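Course Handout 4: Daily Care of the Wrist Camera and Gripper
Fladdale Technical College, Automation Workshop

These notes are for the tabletop cell in the Ilstead room. Please read them before your first turn at the machine.
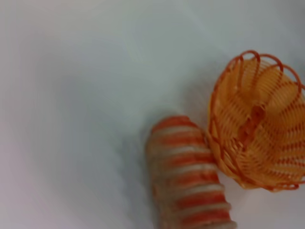

The cell must be switched off at the wall before you touch the wrist. The red stop button is not enough, because the arm can still have current in its motors. Wait until the fan is silent, then support the arm with one hand while you work.

Clean the lens first. Use the dry cloth from the Hondivier box and wipe from the centre to the outside. Do not use paper — it leaves small scratches, and later the picture becomes soft everywhere.

Next, look at the finger pads. Woven or fibrous objects can leave threads on the rubber, and a thread under the pad changes the grip. Take it away with tweezers. If a pad is torn, change both pads together.

Check the 4 screws of the camera bracket with the short key. They should be firm, but do not force them. If the bracket has moved, the calibration is lost and must be done again with the Nnaji board.

Start the cell and open the camera page. Exposure is 400 for the pale table. A higher value makes the surface completely white and the edges of light objects are difficult to find.

Write the cycle counter in the logbook. At the last service it was 1,589. Grease for the wrist joint is on the lower shelf — only a very small drop.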